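**돌다리 답사 게시판 > 사료·사진 판독**

## 라주(Raju) 옛 돌다리 사진, 설명문의 '상류 쪽'이 맞는 걸까요

**강가의이끼** · 2020년 10월 30일

그루무브덴(Grumuvden) 지역 유리건판 목록을 정리하다가 막힌 부분이 있어 올립니다. 목록에 실린 건판이 180장이 넘는데, 대부분은 교회 터와 농가 건물이고 다리 사진은 많지 않습니다. 제가 보고 있는 것은 42번 건판입니다.

목록 카드에 적힌 설명을 옮기면 이렇습니다.

> 라주 돌다리. 상류 쪽에서 촬영. 난간 왼쪽에 Hryhorii Chornovol 씨. 교각의 새김돌은 사진에 나오지 않음.

문제는 '상류 쪽에서'라는 말입니다. 건판을 보면 물가르기(교각 앞에 뾰족하게 나온 부분)가 카메라 쪽에 없습니다. 상류에서 찍었으면 당연히 보여야 한다고 생각합니다. 그렇다면 카드가 틀렸거나, 건판이 좌우로 뒤집혀 인화됐거나, 제가 다리를 잘못 알고 있거나 셋 중 하나인데 어느 쪽인지 모르겠습니다.

참고로 현재 라주에는 돌다리가 남아 있지 않고 홍예 받침돌만 양쪽 기슭에 있습니다. 지난여름에 가 봤는데 풀이 높아서 동쪽 받침은 윗면만 겨우 확인했습니다.
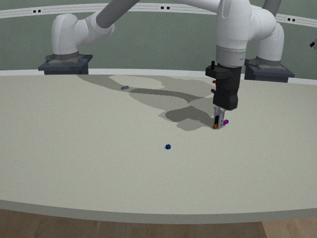

서쪽 받침은 상태가 괜찮습니다. 다듬은 돌이 세 단 남아 있고 맨 아랫단은 강바닥 암반에 바로 얹혀 있습니다. 줄눈에 석회를 쓴 흔적은 못 찾았습니다. 이 다리를 다룬 글이나 다른 사진을 아시는 분이 계시면 알려 주세요.

---

**홍예틀**

좌우 반전은 물가르기 문제와 상관이 없습니다. 건판을 뒤집어 인화하면 왼쪽과 오른쪽이 바뀔 뿐이고, 앞에 있던 것이 뒤로 가지는 않습니다. 상류에서 찍은 사진이면 뒤집어도 물가르기가 보여야 합니다. 그 가능성은 지우셔도 됩니다.

남는 것은 카드가 틀린 경우와 다른 다리인 경우입니다. 저는 카드가 틀렸다고 봅니다. 이런 카드는 촬영자가 현장에서 쓴 게 아니고 나중에 누가 공책을 보고 옮겨 적은 경우가 많습니다. 옮겨 적으면서 상류와 하류가 바뀌는 일은 흔합니다.

---

**강가의이끼**

반전 얘기는 맞습니다. 제가 급하게 쓰다가 헷갈렸습니다. 다만 반전 여부가 Chornovol 씨의 위치와는 관련이 있습니다. 카드에는 왼쪽이라고 되어 있고 건판에도 왼쪽에 사람이 서 있으니, 적어도 카드를 쓴 사람은 지금과 같은 방향의 인화본을 본 것 같습니다.

---

**둑방길**

물가르기가 꼭 상류에만 있는 것은 아닙니다. 하류 쪽에도 같은 모양을 붙인 다리가 있고, 반대로 아예 없는 다리도 있습니다. 작은 다리는 교각이 얇아서 생략하기도 합니다. 사진에 없다고 해서 바로 하류 쪽이라고 할 수는 없습니다.

라주 다리에 물가르기가 있었다는 근거가 따로 있나요? 받침돌만 남았다면 교각은 지금 확인이 안 될 텐데요.

---

**강가의이끼**

근거는 돈도비츠(Dondovitz) 교구 회계장부입니다. 다리 수리 항목에 "물을 받는 코 부분의 돌을 갈아 끼움"이라는 구절이 있습니다. 저는 이걸 물가르기로 읽었습니다. 다만 장부에는 '아랫다리'라고만 되어 있고 라주라는 이름은 나오지 않습니다.

---

**둑방길**

그러면 그 '아랫다리'가 라주인지부터 따져야 하겠네요. 돈도비츠 교구 안에는 개울을 건너는 곳이 여럿입니다. 방앗간 밑에도 다리가 있었고, 거기가 교회에서 보면 더 아래입니다. 저라면 장부의 아랫다리를 방앗간 다리로 봅니다.

---

**홍예틀**

방앗간 다리는 나무다리였습니다. 돌을 갈아 끼울 일이 없습니다.

---

**둑방길**

상판이 나무였다는 것이지 교각까지 나무였다는 기록은 못 봤습니다. 돌 교각에 나무 상판을 얹은 다리는 그 동네에 드물지 않습니다. 나무다리라는 말은 어디서 보신 건가요?

---

**홍예틀**

지금 찾아보니 여행기에 "널빤지가 흔들리는 다리"라고 쓴 문장이었습니다. 교각 재료는 안 나옵니다. 그 부분은 제가 단정해서 말했습니다.

그래도 라주 쪽이라는 생각은 그대로입니다. 장부에서 수리비를 나눠 낸 사람들 이름을 보면 라주 쪽 농가가 많습니다. 방앗간 다리였다면 방앗간 주인이 냈어야 하는데 이름이 없습니다.

---

**자갈여울**

늦게 읽었습니다. 장부 원문을 본 적이 있어서 몇 가지 적습니다.

수리비를 낸 사람 명단은 다리 항목 바로 밑에 있기는 한데, 그 사이에 울타리 항목이 끼어 있습니다. 명단이 다리 비용인지 울타리 비용인지 분명하지 않습니다. 옮겨 적은 판본에서는 줄 간격이 사라져서 이어진 것처럼 보입니다. 원본에서는 다리 항목 다음에 한 줄을 비워 두었습니다.

그리고 '코'라고 옮긴 단어는 같은 장부의 다른 곳에서 벽 모서리를 가리킬 때도 나옵니다. 교회 마당 담장을 고칠 때도 이 말을 썼습니다. 물가르기일 수도 있지만 날개벽 모서리일 수도 있습니다. 앞에 붙은 '물을 받는'이 물가르기 쪽에 무게를 실어 주는 건 맞습니다.
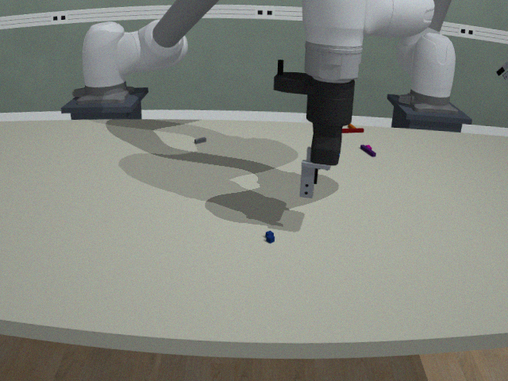 날개벽이라면 받침돌 옆에 뿌리 부분이 남아 있을 수 있습니다. 서쪽 받침에서 기슭 안쪽으로 꺾여 들어가는 돌줄을 보셨는지 궁금합니다. 동쪽은 강물이 바로 치는 자리라서 있었다면 그쪽에 먼저 쌓았을 겁니다.

---

**강가의이끼**

원본의 줄 간격까지는 생각하지 못했습니다. 제가 본 것은 옮겨 적은 판본입니다.

서쪽 받침 옆에 돌이 몇 개 이어져 있기는 했습니다. 그때는 밭둑에서 굴러 내려온 돌이라고 생각하고 재지 않았습니다. 다듬은 면이 있었는지는 기억이 안 납니다. 동쪽은 앞에 쓴 대로 풀 때문에 못 봤습니다. 11월에 풀이 죽으면 다시 가 보려고 합니다.

---

**이음매**

현장에 다시 가실 거라면 받침돌의 기울기를 꼭 재 오세요. 홍예가 시작되는 윗면의 각도를 알면 홍예가 반원에 가까웠는지 납작했는지 짐작할 수 있습니다. 건판에 보이는 홍예 모양과 맞는지 비교하면 같은 다리인지 판단하는 데 도움이 됩니다. 저는 도면을 그릴 때 Brurix로 각도를 넣어 보는데, 모눈종이로도 충분합니다.

재실 때는 두 군데 이상에서 재야 합니다. 돌이 내려앉으면 한쪽 끝만 기울어 있는 경우가 있습니다.

---

**둑방길**

각도 비교는 찬성합니다. 그런데 건판이 비스듬히 찍힌 사진이면 홍예 모양이 실제보다 좁아 보입니다. 정면 사진인지 먼저 확인해야 합니다. 난간이 수평으로 나오나요, 한쪽으로 내려가나요?

---

**강가의이끼**

오른쪽으로 갈수록 내려갑니다. 다리 가운데가 솟은 형태라서 그런 것인지, 비스듬히 찍어서 그런 것인지 구분이 안 됩니다. 왼쪽 끝은 나무에 가려 있습니다.

---

**홍예틀**

난간 높이를 재 보면 됩니다. 왼쪽과 오른쪽에서 난간 돌의 높이가 같으면 정면에 가깝고, 오른쪽이 작아지면 비스듬한 겁니다. 원본 인화지가 없어도 복사본에서 자로 잴 수 있습니다.

---

**강가의이끼**

재 봤습니다. 오른쪽이 조금 작습니다. 왼쪽 기슭에 더 가까운 데서 비스듬히 찍은 것 같습니다.

---

**둑방길**

그러면 물가르기가 안 보이는 것도 설명이 될 수 있습니다. 왼쪽 기슭에 바짝 붙어서 찍었다면 앞에 있는 풀이나 날개벽이 교각 아래쪽을 가렸을 수 있습니다. 카드가 맞고 물가르기도 있었는데 그냥 안 찍힌 경우입니다. 교각과 물이 만나는 부분까지 사진에 나오는지요?

---

**강가의이끼**

교각은 중간까지만 나옵니다. 그 아래는 어둡고 덤불이 겹쳐 있습니다. 물가르기가 낮은 형태였다면 가려졌을 수 있겠네요. 처음 글에서 "카메라 쪽에 없다"고 쓴 것은 "보이지 않는다"로 고쳐야겠습니다.

---

**홍예틀**

저는 여전히 하류 쪽 촬영에 더 기울어 있습니다. 물가르기가 교각 중간보다 낮은 다리는 그 개울처럼 물이 갑자기 불어나는 곳에서는 쓸모가 적습니다. 짓는 사람이 그 정도는 알았을 겁니다. 물론 장부의 '코'가 물가르기가 맞을 때 얘기입니다.

---

**자갈여울**

카드에 "교각의 새김돌은 사진에 나오지 않음"이라고 한 부분도 봐야 합니다. 새김돌이 있는 쪽을 쓴 사람이 알고 있었다는 뜻입니다. 같은 지역 다른 다리에서는 새김돌이 하류 면에 있습니다. 물과 떠내려오는 나무에 덜 상하는 쪽입니다. 새김돌이 하류 면에 있었고 사진에 안 나온다면 카메라는 상류 쪽에 있었다는 얘기가 됩니다. 카드의 내용과 맞습니다.

---

**홍예틀**

새김돌도 덤불에 가려졌을 수 있습니다. 물가르기에 적용한 논리를 여기에도 똑같이 적용해야 합니다.

---

**자갈여울**

그 말은 인정합니다. 다만 가려진 것이었다면 보통 '가려짐'이라고 씁니다. 같은 목록의 다른 카드에는 "비문은 이끼에 가려짐"이라고 따로 쓴 것이 있습니다. 이 사람은 둘을 구분해서 쓴 것으로 보입니다.
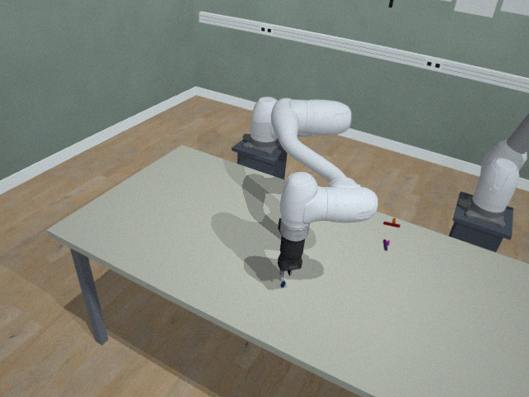
*테이블 뒤편의 흰색 로봇 팔. 오른쪽에 한 대가 더 보인다.*

그 카드는 묘지 담장 쪽 건판의 것이고 글씨체도 42번과 같습니다. 잉크 색은 다릅니다.

---

**이음매**

해가 비치는 방향으로 확인하는 방법도 있습니다. 라주에서 개울이 어느 쪽으로 흐르나요? 난간 돌에 그림자가 지면 촬영 방향을 좁힐 수 있습니다.

---

**강가의이끼**

개울은 북쪽에서 남쪽으로 흐르고, 다리는 동서로 놓여 있었습니다. 상류에서 찍었다면 카메라는 남쪽을 보고 있어야 합니다. 건판에서는 난간 안쪽 면이 어둡고 윗면만 밝습니다. 사람 얼굴도 어두운 편입니다.

---

**이음매**

카메라를 마주 본 얼굴이 어두우면 해가 그 사람 뒤쪽에 있을 가능성이 있습니다. 북쪽에서 남쪽을 보고 찍은 사진, 그러니까 상류 쪽 촬영과 맞습니다. 모자를 썼으면 얼굴은 근거로 쓰기 어렵습니다.

---

**강가의이끼**

모자를 쓰고 있습니다. 외투 앞쪽도 어두운데 원래 검은 옷일 수 있고요.

---

**둑방길**

그럼 얼굴은 빼고 난간만 보면 됩니다. 카메라를 향한 바깥 면이 밝은지 어두운지가 중요합니다. 안쪽 면은 반대편 난간의 것이라 헷갈리기 쉽습니다.

---

**강가의이끼**

바깥 면은 윗면보다 확실히 어둡습니다. 목록에는 우선 카드 내용을 그대로 두고, 비고란에 "촬영 방향 재확인 필요, 물가르기는 보이지 않음"이라고 적어 두겠습니다. 다녀오면 받침돌 기울기와 서쪽 돌줄 치수를 이 글에 이어서 올리겠습니다.

---

**홍예틀**

비고란에 장부의 '아랫다리'는 넣지 않는 게 좋겠습니다. 한 번 들어가면 다음 사람이 라주 다리의 수리 기록으로 인용합니다.

---

**강가의이끼**

네, 그건 뺐습니다.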